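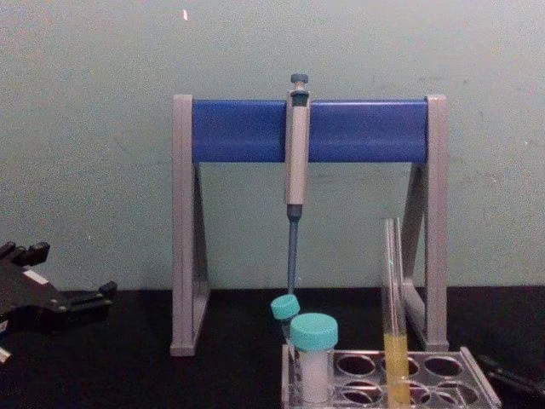 Page last changed: May, 195 views

Storing a pipette: hang it up or lay it down?

Saskia Baxter
Hi all! I finally have a proper little bench corner for my yeast and pond water projects, and I'm so happy with it. Black tabletop, one micropipette, a stand with a blue crossbar and gray legs, and a tube rack parked in front. My old habit was to put the pipette down flat between jobs. Does hanging it really matter? And is it okay to have the rack that close to the stand?

Nanna Eskildsen
Oh, hang it, every time! Liquid left in the tip can run back into the body when you lay a pipette on its side, and then you get to learn how to clean the inside (fun once, less fun after that). I love a stand like yours, with room under the bar to get your hand in.

The rack is fine there, but I'd slide it a bit to one side. A pipette hanging over capped tubes is no trouble, but a tall open one is easy to knock when you reach for the handle.

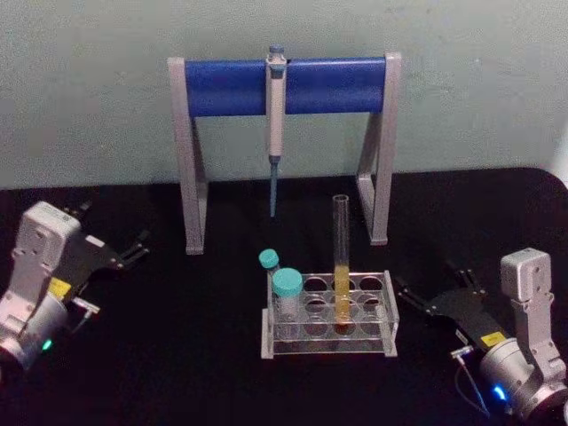

Pipette on the bar, tall open tube in the rack

Also, take the tip off before you leave it for the night! I forget this constantly. A used tip can drip on the bench, and a clean one just sits there collecting dust.

Reinaldo Rocha
I lay mine in a drawer and it works ok. Got a Grillach stand for 25 dollars at a school sale and it wobbles.

Þröstur Bech
Agree with Nanna. One more thing: if yours is adjustable, turn it back up to its top volume when you finish for the day. It takes the load off the spring, and mine has stayed lovely and smooth for years. Have fun with the pond water, it's the best stuff to start with!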